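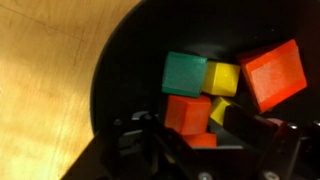
Wrist view over the bowl, gripper at the pile.

Wrist camera demos: policy closes between blocks instead of on one

Posted in: Manipulation > Teleoperation and Teaching

Search this site Go Advanced

Asmaa El Ouafi
May 12, 2019

I am recording pick demos by remote control with a handheld leader. The task is to take colored blocks out of a black bowl, one at a time, and set them on the table. I have 1,083 demos, most of them recorded in April. The trained policy reaches the bowl every time, then closes in the gap between two blocks or pushes the pile against the wall. A single block in the bowl is no problem. The wrist camera is the only camera. The fingers are black too, and they cover the near side of the pile once the gripper is down. Is this a camera problem or a demo problem? I would like to avoid recording everything again.

Penia
Get a bigger gripper. Or dump the blocks on the table first.

Hoi-yan Chow
Probably both, but check the demos first. Play back 14 of them using only the wrist video and write down which block you think the operator is going for, one second before the fingers close. If you can't tell, the policy can't either. Operators who stand beside the robot steer by their own eyes, and the wrist camera never gets that information.

What worked on our cell in Horkutdale:

Put the operator behind a screen with the wrist video only. Demos get slower at first. Keep them anyway, but trim the long pauses.

Stop about 5 cm above the pile, rotate the wrist to line up with the faces of the chosen block, then go straight down. Do it the same way each time.

Pick a fixed order. We always took the highest block first. With free choice, two operators will go to different blocks from the same view, and the policy averages them into the gap.

Record some recoveries — start with the fingers already in the wrong spot, back up, try again. We had 9 sessions with none of these and it showed.

On the camera: fix the exposure by hand. With a dark bowl and a bright table, auto exposure will shift as the arm moves in. A second fixed camera helps, but you would have to record again to use it.

Mok
Agree on the fixed order. I would not trim the pauses by hand, just drop samples where the leader speed is near zero.

Contact | Terms | © Sukberg Robotics Help | Back to top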